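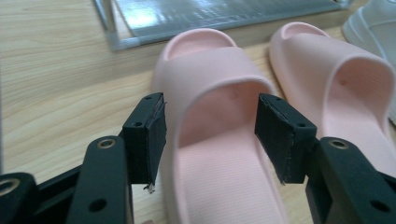

A pale pink slide sandal on a wooden table.

Home | News | Town | Business | Sports | Contact

Stimham shoe shop will move in September

15 July 2022

The shoe shop Gautier will leave Market Street after 18 years and open again in September near the Stimham bus station. The new shop has 400 square meters on one floor, and the entrance has no steps.

Owner Kristine Sarmiento said the rent was increased two times since last summer. "We looked for a smaller place, but we found a bigger one for less money," she said.

All 16 workers will keep their jobs. Summer shoes are sold at a lower price until the old shop closes.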